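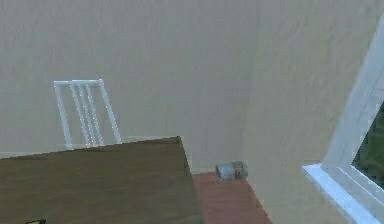
Robotics Software Engineer, Simulation and Planning
Rornitz, Tavby office
Posted 19 Jul 2025
Contract: permanent, full time
Reports to: Róisín Nic Giolla, Perception and Planning Lead

Rornitz writes control and perception software for indoor mobile robots and for arms working at table height. We do not build hardware. Our customers run our stack on their own platforms, and nearly all of our development is done in simulation before a release candidate is handed over. The simulation group maintains the room models, the sensor models and the test harness that the other groups depend on.

We are hiring one engineer to take over Cozma, our in-house scene and episode runner, and to work on the view planner that runs on top of it.

The work

Cozma loads a furnished room, places objects in it, steps the physics and returns camera output to the code under test. It is written in C++ with a Python interface. The nightly suite runs 500 episodes per planner branch, each capped at 60 seconds of simulated time. A branch is blocked from merging if its results fall outside the tolerances set for the suite.

The view planner decides where the camera should go next when the target is hidden or only partly seen. It currently handles single objects on flat surfaces well. It is weaker on objects on the floor, where furniture blocks the line of sight, and on thin structures such as chair slats, which produce broken depth edges and false free space. Improving both cases is the first task in this post.
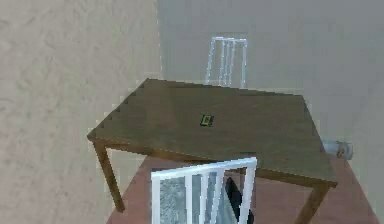
Simulated dining room: small object on the tabletop, gray cylinder on the floor to the right, slatted chairs on both sides of the table.

You will:

- own the Cozma release branch, including build, packaging and regression tests
- extend the view planner to reason about occlusion by furniture at floor level
- improve rendering along thin geometry without slowing the nightly suite
- write scene checks that reject interpenetrating objects and unreachable targets before an episode starts
- review changes to the sensor models submitted by the perception group
- document interfaces so that customer engineers can run their own rooms

Required

- Strong modern C++ and working Python
- Experience with at least one physics engine or robotics simulator at source level, beyond writing scene files
- Sound knowledge of rigid body transforms, camera models and coordinate conventions
- Practical experience with sampling-based or search-based planning
- Ability to profile a slow program and explain the result in writing
- Legal right to work at the Tavby office

Useful

- GPU rendering, in particular anti-aliasing and depth buffer precision
- Next-best-view or active perception methods
- Continuous integration for jobs that need a GPU
- Point cloud or occupancy map processing

A degree in computer science, engineering or mathematics is usual but not required. Published work is read if you send it.

Conditions

The simulation group sits in the Prellwood building in Tavby. Staff are on site 2 days a week and may work remotely for the rest. There is no on-call duty. Travel to customer sites is rare and is agreed in advance. The probation period is 12 weeks. The salary band is sent to every applicant with the acknowledgment of their application.

How to apply

Send a resume and a code sample through the careers form, quoting "Cozma" in the subject field. The sample should be something you wrote yourself and can discuss in detail. A link to a repository is fine if you state which files are yours. Cover letters are optional and should not exceed one page.

Applicants who pass the first reading will be sent a small planning exercise with a room model and a fixed camera budget. It should take one evening. The interview consists of a technical discussion of the exercise with two engineers, followed by a conversation with Róisín Nic Giolla on the group's roadmap. Both parts can be held by video call.

Applications are read as they arrive. Interviews will be held in August, and the post will stay open until filled. Recruitment agencies are asked not to make contact.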